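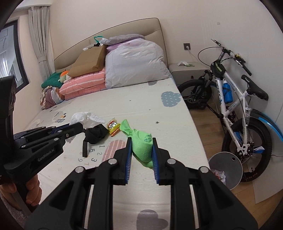 Can I move an existing mailing list into Pradano without asking everyone to sign up again?
Members come across with their email address and display name when you upload the list as a CSV file. They get one message with a link to set a password, and they can keep reading and replying by email if they never use the link.

Pradano Forum, Small Community Edition

Hosted discussion software for clubs, user groups, alumni networks and customer communities
Sold and supported by Kettunen
$229 per year, one community

Pradano is a forum you run in a web browser. There is nothing to install. You get a member directory, discussion boards, an events page and a set of moderation tools, all under your own domain name or under a Pradano address if you don't have one.

The Small Community Edition is meant for groups run by one or two people in their spare time. If you have paid community staff, look at the Team Edition, which adds shared inboxes and reporting by board.

What you get

Discussion boards. Up to 140 boards, public or private. A board can be set so that only moderators start topics and everyone can reply.

Email replies. Any topic can be followed by email. Replies sent by email are posted under the member's name with the quoted text and signature removed. Attachments are kept up to the file limit.

Welcome sequence. A new member gets up to six messages on a schedule you choose. The default set includes a greeting, a link to the introductions board and a reminder to fill in a profile. All of the text can be edited. The sequence stops once the member posts, unless you tell it to keep going.

Moderation queue. Flagged posts, first posts and posts with links can be held for review. Each held post shows the member's earlier posts next to it. A moderator can approve, edit, return with a note or remove. Every action is logged and the log can't be edited.

Quiet member list. Shows members who used to post and have stopped. You set the period. The list can be exported, but Pradano does not write to these members for you.

Events. Date, place or meeting link, and a sign-up list. Reminders go out the day before. There is no ticket payment in this edition.

Digest. Weekly or monthly, with topics picked by you or by number of replies.

Specifications

Price: $229 per year
Administrators: 2
Moderators: no limit
Boards: 140
Welcome messages: 6
Sign-in: email and password, or single sign-on through Nikuser
Import: CSV, mbox
Export: CSV for members, HTML for topics
Backups: nightly
Support: email, weekdays

Using Nikuser sign-on

If your group already uses Nikuser for membership records, turn on the connector under Settings, Members. A person whose membership lapses in Nikuser moves to the guest group in Pradano at the next nightly update. Their old posts stay up. The connector does not copy payment details or home addresses.

Changed in the March 2021 release

Private messages can now be switched off for new members until they have posted in public.
The digest no longer includes topics from boards the reader has muted.
Moderator notes are searchable.
The old chat sidebar has been removed. Transcripts can be downloaded from Settings, Archive until the end of July.

Before you order

Pradano does not show advertising and has no place to put it. If you pay for your forum with banner ads, this is the wrong product.

Threads are shown in a single line by date. Nested replies are not available in any edition.

The mobile site works in current browsers. There is no separate app.

Imports from other forum software are handled by the Pukerbridge import service, which is priced separately and quoted from a copy of your database. Old passwords can't be carried over. Links to old topics can be redirected if you keep the same domain name.

Payment and renewal

Payment is by card or by invoice. Invoiced orders are set up when payment arrives. Renewal is not automatic on invoiced accounts, and a reminder goes to both administrators before the end date. A lapsed forum becomes read-only and can still be exported by an administrator.

To move up to the Team Edition partway through a year, write to support from an administrator's address. The unused part of the year is credited against the new price.

Related items
Pradano Forum, Team Edition
Pukerbridge import service
Kettunen guide to writing community rules (free download)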